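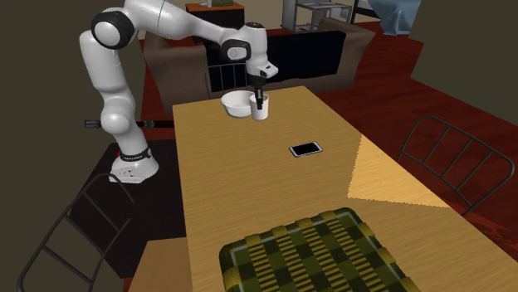

Presasness — Materials and Migration Laboratory, Tableware Section

Laboratory Technician, Food Contact Testing (full-time, permanent)

Presasness is recruiting a laboratory technician for its Tableware Section. The section tests cups, bowls, plates and serving dishes for manufacturers and importers who need evidence that their products meet food contact limits before they go on sale. Most of the work concerns glazed ceramic and glass. A smaller share concerns melamine, coated metal and molded fiber. The position reports to the section lead and is based at our Drernura site.

The section processed 3,086 samples in its last reporting year. The majority were tested for lead and cadmium release using acetic acid extraction, followed by measurement on one of two ICP-MS instruments. The remainder were tested for overall migration, dishwasher durability, thermal shock, or resistance to chipping at the rim.

Duties

Receive and log incoming samples, check them against the client's submission form, and record any damage on arrival. Submissions that do not match the form are held until the client replies in writing.

Wash, rinse and dry test pieces according to the section procedure. Measure internal volume, rim height and reference surface area. Flatware and hollowware are handled under separate work instructions, and the technician is expected to classify borderline items such as shallow bowls by measured depth.

Prepare extraction solutions, fill test pieces to the specified level, cover them, and keep them in the dark at controlled room temperature for 24 hours. Extractions begun on a Friday are scheduled so that the weekend duty technician can draw them off on time.

Run calibration standards, blanks and control samples with each batch. Enter results in the laboratory information system and flag any result above 90 percent of the applicable limit for repeat testing.

Carry out dishwasher cycling on the Imex bench units, including weekly checks of water hardness, detergent dosing and rinse temperature. A standard durability order runs for 200 cycles, with visual inspection under the light booth at set intervals.

Maintain the retained sample store. It holds around 3,000 pieces on numbered shelving, and items are released for disposal only after the retention period has ended and the client has been notified.

Required qualifications

An associate degree in chemistry, materials science or a related field, or equivalent laboratory experience.

At least one year of work in a testing or quality control laboratory, including the preparation of solutions by weight and by volume.

Ability to keep legible, complete records and to follow written procedures without unapproved changes. Deviations are permitted only through the deviation form.

Ability to lift boxes of ceramic ware weighing up to 40 pounds. Lift tables and carts are provided in the receiving area and in the sample store.

Normal or corrected color vision, as the inspection method includes grading of decoration fade against reference cards.

Preferred qualifications

Experience with ICP-MS or atomic absorption instruments. Familiarity with ISO/IEC 17025 requirements. Working knowledge of glaze and decal chemistry — in particular the difference between underglaze, in-glaze and onglaze decoration — will be considered an advantage.

Hours and conditions

The standard week is 40 hours, Monday to Friday, starting at 7:30 a.m. or 8:30 a.m. by agreement with the section lead. Weekend duty rotates among all technicians, normally one weekend in five, and is compensated with time off or additional pay. Protective eyewear, gloves and lab coats are supplied. Safety shoes are reimbursed up to a fixed annual amount.

New technicians complete a 12-week training period. During this time all results are countersigned. Authorization is granted method by method, beginning with sample preparation and ending with instrument operation.

Benefits include medical and dental coverage from the first day of employment, a retirement plan with employer contribution, and paid course fees for approved technical training. The pay grade is Technician II. The current pay table is available from the personnel office on request.

How to apply

Send a resume and a cover letter of no more than one page to the personnel office, quoting "Tableware Technician" in the subject line. Name the test methods you have carried out yourself and the instruments used. Do not include copies of certificates at this stage.

Applications are reviewed as they arrive. Interviews will be held in November and consist of a 45-minute discussion and a short practical exercise in volumetric preparation. Recruitment for this position is handled with Panagiotou, which may contact applicants by phone to confirm availability. Applications submitted for earlier openings in the section are not carried forward — previous applicants should apply again.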